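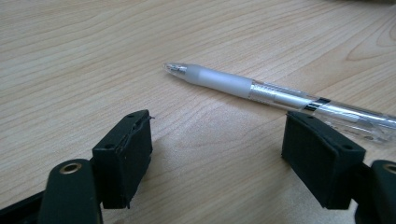
Pen on the desk, ready for timestamps.

How I take notes from a long podcast without losing my place

I write up a virtual worlds podcast for my blog most weeks, and the episodes are long (the last one ran to 125 minutes!), so I've had to get a bit organised. A few of you asked in the comments how I do it, so I've written it all down.

First, pick one recording and stick to it. Shows often go out in several places, and the versions don't always match. The Sotgate feed has a sponsor message at the front and the video upload doesn't, so my times were 17 seconds out for an entire post before a reader put me right. Say at the top of your article which one you used.

Next, listen once without writing much. I do this on a walk or over the washing up, and all I want is a feel for where the talk changes direction. If something really grabs me I'll say a word or two into my phone, but that's it.

Then sit down for the second go. I rule a sheet of paper into 3 columns: time, who's speaking, what they said. Keep the middle one narrow and use initials. I put a star by anything I might quote and a wavy line by anything I don't follow, which in the episode about the Brundon grid was most of the bit on server costs.

Pause before you write. I used to scribble while they carried on talking and I'd miss the next point every time. Tap the space bar, write your line, skip back ten seconds and carry on. It's slower, but you won't need a third listen.

For quotes, go back and type them word for word, ums removed. Half speed helps with fast talkers, though everybody sounds as if they need a nap.

Now the timestamps. Write them the same way all through, minutes then seconds, and start each one a few seconds early so people hear the question as well as the answer. On video sites you can usually right-click the player and copy a link at the current time. Dastmont viewers can't do that from inside the in-world media screen, so open the recording in an ordinary browser.

My finished write-up on the Adjei avatar tools came to 903 words, and that's plenty for me. Leave the small talk out, link the recording at the end, and click every single timestamp before you publish. I found two wrong ones last time, both mine, both a 1 that I'd read as a 7.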